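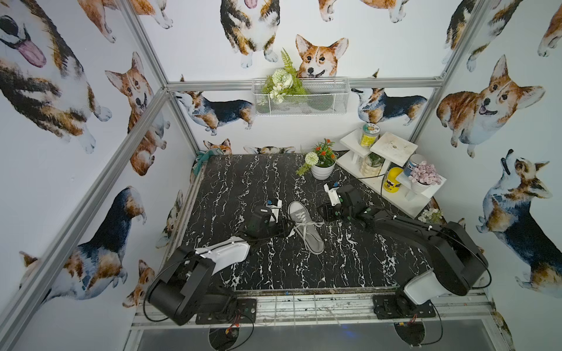

**How do you wash canvas sneakers without the rubber going yellow?**

Wash them by hand in cool water with a little mild soap, rinse until the water runs clear, and dry them in the shade with paper stuffed inside. Most of the yellow comes from leftover soap, bleach, or sun.

---

**rubbersole_ronin** · posts: 538 · 2023-08-28

OK so that's the short version I give my family, and I'm putting it at the top so people who only wanted the answer can go. The rest of you, come in! I've spent the whole summer on canvas shoes and I want to compare notes.

My routine right now:

1. Laces out. They get their own bowl of warm water and dish soap.
2. Insoles out if they aren't glued. Don't soak them, just wipe and air them.
3. Dry brush first, before any water touches the shoe. Mud turns to paint if you skip this.
4. Soft brush and soapy water on the canvas, small circles, and do the whole panel even if only one spot is dirty.
5. Old toothbrush and baking soda paste on the rubber.
6. Rinse. Then rinse again. Then one more time when you're sick of it.
7. Wrap in plain white toilet paper to dry.

Step 7 is the one I'm really excited about. The paper pulls the brownish water out as it dries, so the tide marks end up on the paper and the canvas stays clean. I did a pair of light gray Kunettis this way in April and they came out so even I made my sister come look at them.

What's everyone else doing?

---

**tidewater_mel**

Love this. I do almost the same thing but I skip baking soda on the rubber and use a melamine sponge. Much faster around the toe cap. You have to go easy where the rubber meets the canvas though, it'll fuzz the fabric if you slip.

Toilet paper trick is real, for anyone doubting. Coffee filters work too if you have a stack you never use.

---

**box_and_bobbin**

I'm going to be the one who says it: washing machine. Cold, gentle, laces out, shoes in a pillowcase with a couple of old towels. I've done this for years with Motents and cheap store brand ones and the only pair I ever lost was already splitting.

All that brushing is lovely if you enjoy it. I have kids.

---

**rubbersole_ronin**

> I have kids.

Fair! I don't hate the machine for a shoe that's stitched all the way around. What worries me is glue. A lot of canvas shoes have a foxing strip (the rubber band that runs around the side) that's only cemented on, and warm water plus tumbling is rough on it.

---

**box_and_bobbin**

Cold, though. I said cold. And the spin is harder on them than the water is, so turn it down if your machine lets you.

---

**haltandlace**

Shoe repair counter here, part time. I see a lot of peeled foxing, and in my experience it's the dryer far more than the washer. People wash cold, feel good about it, and then run them on high heat for 40 minutes. The cement softens, the rubber shrinks back a hair, and now there's a gap at the ball of the foot where it flexes.

So I'd put it this way. Machine on cold: usually survivable. Dryer: please don't. Radiator, heat vent, car dashboard: same as the dryer.

If yours has already started to lift, clean out the gap with a dry brush, use a flexible contact cement on both faces, wait until it's tacky, press, and hold it overnight with rubber bands. We use Vondráček cement at the counter and it's been good. Don't use super glue. It dries stiff and cracks the first time you go up on your toes.

---

**tidewater_mel**

Rubber bands!! I've been using clothespins and leaving dents. Thank you.

---

**gus_of_the_porch**

Question about yellowing. I have a white pair that I washed exactly once, by hand, rinsed well I thought, dried outside on the porch rail. Yellow patches on the canvas the next day. Sun or soap?

---

**rubbersole_ronin**

Could be both. Soap left in the fabric moves to the surface as it dries, and then sun seems to bake it in. Try this: soak them in plain cool water with a splash of white vinegar, rinse, wrap in paper, dry indoors. I've rescued patches that way that looked permanent.

And never chlorine bleach on white canvas, even though every bottle makes you want to. I've turned a pair the color of butter doing that.

---

**haltandlace**

Agree on bleach. It's rough on the thread too. I get shoes in with fine looking canvas and seams you can pull apart with your fingers.

I'm less sold on vinegar. It helps with soap residue, but I've seen it do nothing at all for old rubber that has yellowed from age. That's the rubber itself changing and you can only slow it down.

---

**box_and_bobbin**

Oxygen bleach powder, people. Regular laundry stuff. Dissolve it all the way first, soak the whites, rinse. Works on my kids' socks, works on shoes. White canvas only. I wouldn't risk it on anything dyed without trying the inside of the tongue.

---

**smallfoot_sal**

Has anybody tried the Metar kit? It's $21 at the place near me, comes with a brush, a bottle, and a cloth. I can't tell if it's any better than dish soap.

---

**tidewater_mel**

I have it! The brush is great. Bristles are soft but there's enough of them to move dirt, and the handle fits my hand nicely. The cleaner is fine, it foams a lot, and I can't say it beats dish soap. I'd buy the brush alone if they sold it alone.

---

**rubbersole_ronin**

Same opinion. I refill the Metar bottle with diluted dish soap now and feel very clever about it.

---

**haltandlace**

I'd go the other way, the cleaner is the part I like. It rinses out faster than dish soap and rinsing is where everybody cheats. The brush sheds on me.

---

**tidewater_mel**

Mine hasn't dropped a bristle! Maybe you got a bad one, or maybe you use yours all day and I use mine on Sundays.

---

**gus_of_the_porch**

What about gray or colored canvas? I've got a pair of navy ones, size 11, with salt lines from last winter.

---

**rubbersole_ronin**

Gray is the most forgiving color there is and I'll talk about it all day. Small stains disappear into it. The one catch is water spots, so wet the entire upper evenly, even the clean parts, and dry it all at one pace.

Navy is trickier. Salt comes out with cool water and a bit of vinegar, but test for dye. Press a damp white cloth on the heel and see if it picks up blue. If it does, keep the soak short and keep the laces well away from it.

---

**smallfoot_sal**

Speaking of laces, mine never get white again. They're clean but sort of dishwater colored, especially where they cross through the eyelets.

---

**box_and_bobbin**

Buy new ones. Truly. A fresh pair of laces makes an old shoe look years younger.

---

**haltandlace**

Gray marks at the eyelets are usually metal rubbing off, and soap won't touch that. New laces, yes, and wipe the eyelets with a dry cloth before you thread them. While they're out, get the brush under the tongue. There's always grit down there.

---

**gus_of_the_porch**

Update: did the vinegar soak and the paper wrap on the white pair. Left one is all clear. Right one still has a faint patch by the toe. The paper came off with brown lines all over it, exactly like you said, kind of gross and very satisfying. Going to give the right one another rinse tonight.

---

**rubbersole_ronin**

YES. Post how it goes! And change the paper halfway through if it's soaked, I forgot to put that in the list.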